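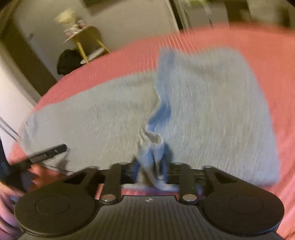 REVIEWS: CLUB HARDWARE

Ikex hand-held gripper, tested by the Plundunstead student robotics club

The Ikex is a two-jaw gripper carried by a person and used to record handling tasks for later training of an arm. Our club took it on for the cloth-folding project, which runs until October. Guido Longo and I shared the testing, mostly on beds, as a bed gives a large soft surface at a sensible height.

Build is good. The body is black and ribbed, and the ribs help when hands get warm. The linkages run on metal pivots, and after 384 recorded folds we found no play in them. Closing force is set by the trigger alone. On thin cotton this is adequate. On fleecy cloth the jaws tend to take a deep bunch where a single layer was wanted, and the creases then spread well beyond the grip. A slower approach, nearly flat to the bed, cured most of it.

Weight is the main complaint. Guido managed 52 folds in one sitting before his wrist gave out – I stopped sooner. A strap would help.

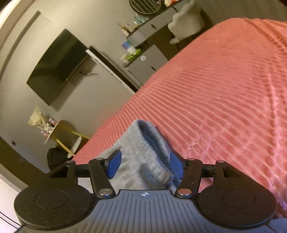 Issue 4, page 3

The blue fingers are the best part. They hold a folded edge without marking it, and they open wide enough to go round several layers. They also pull at ribbed blankets if set down too hard, so the blanket moves with the cloth and the take is spoiled. We lost roughly one take in ten this way.

We also tried the older Zarei gripper on the same task. It is lighter and closes faster, but its pads are hard and dropped fleece often. For card or boxes I would still pick the Zarei.

Spare fingers come from Sinumdale and are sold in pairs. Fitting them needs a small hex key, not supplied.

Recommended for cloth work, with reservations on weight.

Ikechukwu Okoro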